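April 13, 2020

Notebook, shot tracking for the basketball study

Continued with the game recordings from last season. The Boltovville club sent us their home games on a hard disk before the halls closed, and I finally have all of them copied to the server. The Rakitby games are still missing. Their office does not answer the phone at the moment, so I will write again.

Main work today was the free throw part. I went back to the first set of 300 free throws and checked the release angle by hand against what the program gives. For most players the two values agree well. For the tall centers the program is too low, always in the same direction. I think it takes the elbow as the wrist when the arm is fully stretched above the head. To be checked with the side view from Padton, where the picture is better than anything we have from Boltovville.

Second problem: the clock. The broadcast from Padton is 2 frames late against the scoreboard signal. I corrected this in the table but not in the original files. Please do not correct it a second time. I wrote it also in the readme, in the first line.

Also I changed the rule for a "rushed" shot. Until now we counted every shot in the last seconds of the possession as rushed, and this is wrong for teams who play slowly on purpose. Iwasaki does this in almost every game: they pass until the clock is low and then the shooter is completely free. With the old rule they look like a team in panic, and they had the best fourth quarters in our whole sample. Now a shot is rushed only if the defender is also close. I still have to decide what "close" means. For the moment I use the same distance as in the rebound study, so that the numbers can be compared.
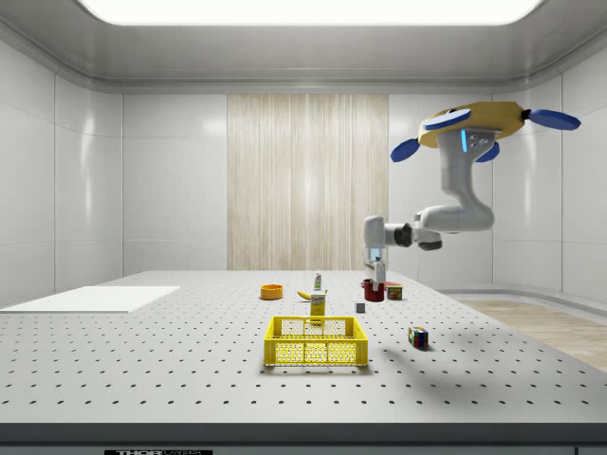

Simulated room, white arm on the yellow base plate, worktable below.

Ran the new rule on the Padton games in the afternoon. The whole run needed 90 minutes, too long. Most of the time goes into reading the files, and the calculation itself is quick. If we cut out the time-outs and the half-time first, it should be better. I will try this before the next big run.

Result of the run, only as a note and not for the report: Padton takes fewer rushed shots at home than away. The difference is small. I would not say anything about it until Rakitby is included, as they play the fastest game in the league and can change the picture.

One thing I do not understand. In the away game at Iwasaki the program finds a shot with no shooter. The ball goes up from the corner and no player is near. I looked at the recording many times. I believe the referee stands in front of the shooter and the program throws them both away. I marked the shot by hand and left a comment.

The full shot table has now 3000 rows. Columns have the same names as before, except "pressure", which I split in "defender" and "clock". Old scripts that read "pressure" will stop with an error. This is on purpose.

To do:
- write to Rakitby again
- wrist and elbow question, side view
- cut time-outs before the run
- ask if the deadline in July stays, now that the season is stopped
- backup of the Boltovville disk, then send it back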